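Home | Diary | Garden | Archive | Contact
Print this page | E-mail this page

21 June 2024

Up early to water the beans. The row nearest the fence has climbed past the canes and I need longer ones. Drove to Groston for them and paid too much - 39 for a bundle, and two were split.

Hậu Chu phoned at lunch about the seed swap. He has 200 leeks started and wants to give half away. I said I would take a tray if he kept me some of the April lettuce seed.

Slugs got three of the squash. Put down more grit and moved the others up to the bench.

Too hot to dig after that, so I stayed in and wrote up the planting book. Yellow sofa with the green blanket, and the dark door.

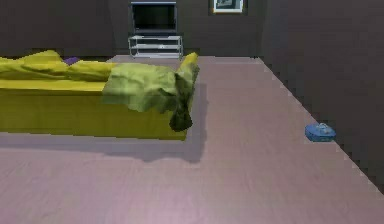
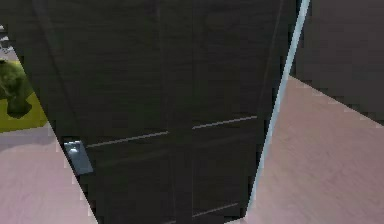 To do tomorrow

Tie in the beans. Return the split canes. Ask Engelbert Zaugg for his spare water barrel.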